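Ticket 289 – Téléopération en simulation : la pince part de travers quand je tourne le poignet
Projet : Nedum / scène « pièce avec fenêtre »
Ouvert le 26 juillet 2020
Statut : résolu (à surveiller)

Bonjour à tous, je rouvre un sujet que certains ont déjà croisé en juin sur le poste de Brerwood. Je suis en train d'enregistrer des démonstrations à la manette pour la tâche de saisie, et dès que j'incline le poignet au-delà d'un certain angle, la commande « avancer » ne fait plus avancer. Elle glisse de côté. Sur une approche bien droite tout va bien, mais vous connaissez la scène : il n'y a presque rien de droit là-dedans vu depuis le poignet !

J'ai d'abord cru à ma manette, puis à mes mains (je débute, je l'avoue volontiers). J'ai donc refait la manœuvre lentement au-dessus du treillis en bois, doigts écartés, sans rien saisir, juste pour voir dans quelle direction part la pince quand je pousse le stick.

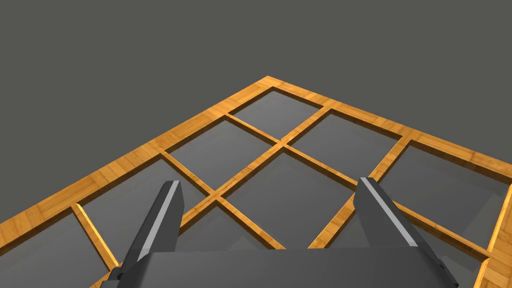
Nisreen Qudah
Opératrice de téléopération, équipe démonstrations, Hondale (site d'Abu Hammour)

Premier constat : quand je vise la case du milieu et que je pousse vers l'avant, la pince part vers la droite. Si je remets le poignet à zéro et que je recommence, elle va là où je veux. Donc ce n'est pas un stick mal centré, sinon j'aurais la même dérive dans les deux cas.

Ce que j'ai essayé, dans l'ordre :

– redémarrer le client de téléopération. Aucun effet.
– recalibrer la manette. Aucun effet non plus, mais la zone morte est plus agréable maintenant.
– baisser la sensibilité. La dérive est plus lente, c'est tout.
– rejouer la démo 984, enregistrée avant la mise à jour. Elle passe sans broncher, ce qui m'a mis la puce à l'oreille : le rejeu utilise les positions articulaires et se moque complètement du repère de commande.

J'ai ensuite repris le cas le plus pénible, l'approche en biais sur le cadre à petits carreaux. C'est là que je perds le plus de temps, je corrige, je recorrige, et la trajectoire enregistrée ressemble à un gribouillis. Pas terrible comme exemple à donner à un robot.
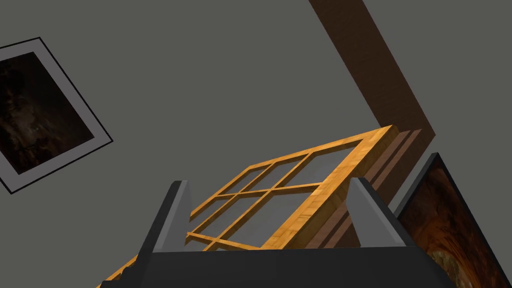
Approche inclinée sur le cadre en bois, vue depuis la pince.

Réponse du support reçue dans l'après-midi (merci pour la rapidité !) : depuis la mise à jour, les translations sont exprimées par défaut dans le repère de la base, alors que les rotations restent dans celui de l'outil. Forcément, dès qu'on penche la pince, les deux ne sont plus d'accord. Il faut passer « repère translation » sur « outil » dans le profil opérateur, puis fermer la session. J'insiste sur la fermeture, je l'avais oubliée et j'ai pesté un bon moment pour rien.

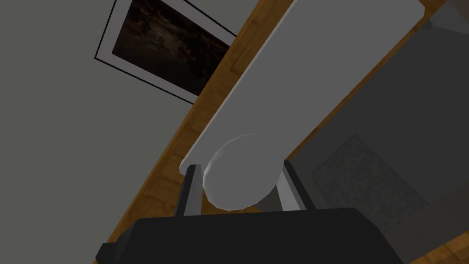 Mes essais après correction sont nettement meilleurs. Je pousse, ça avance dans l'axe des doigts, même poignet penché. Pour vérifier, j'ai pris la longue pièce blanche : avec son bout arrondi entre les deux doigts, on a un bon repère visuel, et un écart latéral se voit tout de suite. J'ai fait 2 prises complètes comme ça et j'ai gardé les deux.

Reste une question pour l'équipe données : que fait-on des démos enregistrées avec le mauvais repère ? Il peut y en avoir jusqu'à 2 000 dans le lot. Les positions sont justes, ce sont les gestes qui sont moches, avec plein de petites corrections. Moi je les mettrais de côté, mais je vous laisse trancher.

Et si quelqu'un peut ajouter le repère actif à l'écran, à côté du mode de la manette, je suis preneuse – ça m'aurait évité d'ouvrir ce ticket.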